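# How a Robot Arm Learns From Examples

Suppose you want to teach a friend to tie a shoe. You could write down every step, but most people would just show them. A robot arm can learn in a similar way. People collect many examples of a job being done, and a computer program studies them to work out which movements to make.

The robot arm in this explainer is learning to handle a desk lamp and its cord. Dwight Nguyen and Mieke Lambrechts collect the examples in a workshop in Sorndale.

## What goes into one example

One example is a recording of one try at the job. The people on the project call it an episode. It holds two kinds of information:

- **Pictures** from cameras that look at the table from different places.
- **Arm readings**, which are numbers that say how far each joint is bent and how far open the gripper is.

The pictures and numbers are saved together many times a second. Later, the program can match what the cameras saw with what the arm was doing at that moment.

A cord is a hard thing for a robot to learn about. A block keeps its shape when you move it, but a cord bends. It can lie straight on Monday morning and in a big curl after lunch. The gripper has to come down in the right spot, and the right spot keeps changing.

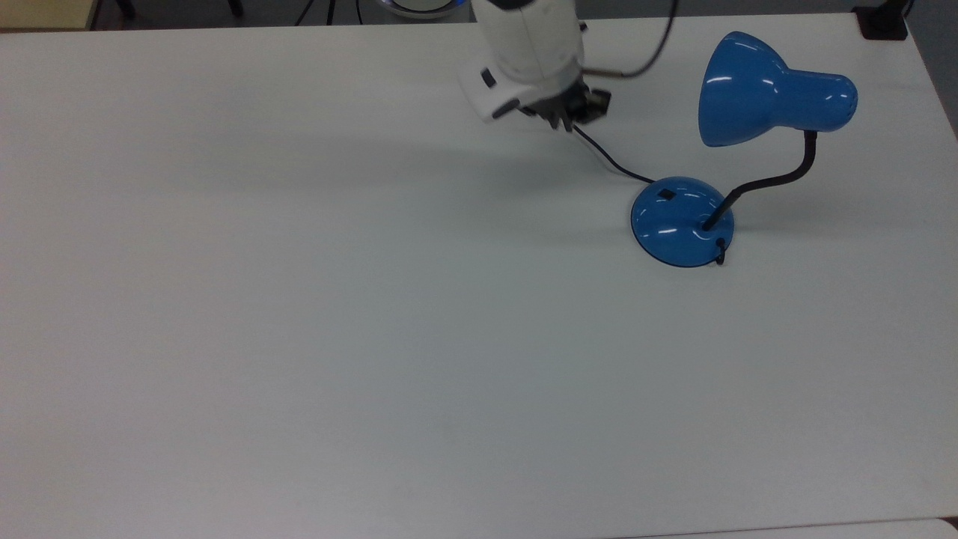

**Who moves the arm while the examples are being recorded?**

A person does. Dwight uses a set of hand controls, and the arm copies his movements. The program is only learning at this stage, so it does not decide anything yet.

## Why one example is not enough

If the program saw only one example, it might learn to go to one exact place on the table every time. Move the lamp over by the width of your hand and the gripper would miss.

For this reason Mieke changes things between tries. She turns the lamp a little, slides it to a new place, or lays the cord in a different shape. In one afternoon the team might record 18 episodes. For the whole lamp job they have saved 683 so far.

Some tries go wrong. The gripper closes too early, or the cord slips. Kirsten Hauksdóttir watches the recordings afterward and gives each one a label, such as "finished" or "dropped." She keeps the ones with mistakes in a separate folder. They can be useful later for teaching the program what a mistake looks like.

## Looking from more than one place

A camera near the top of the arm gets a good view down onto the table. The arm can block part of that view, though. A camera that stays in one place beside the table sees the lamp from another angle, and it can show how high the gripper is.

Try this at home: close one eye and touch the tips of two pencils together. It is harder than with both eyes open. Extra views help a robot in much the same way.

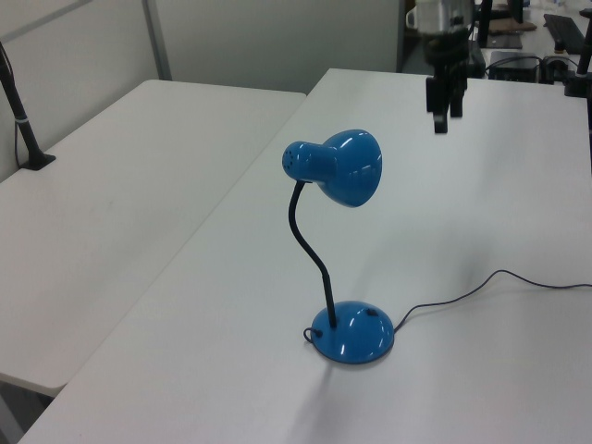 **How does the program know if it has learned the job?**

The team gives it a test. They place the lamp in positions that were not in any of the examples and let the program move the arm by itself. Then they write down how many tries worked.

## Words to know

**Episode:** a recording of one try at a job.

**Gripper:** the part at the end of a robot arm that holds things.

**Joint:** a place where the arm can bend or turn, like your elbow.

**Label:** a word or note that tells what happened in a recording.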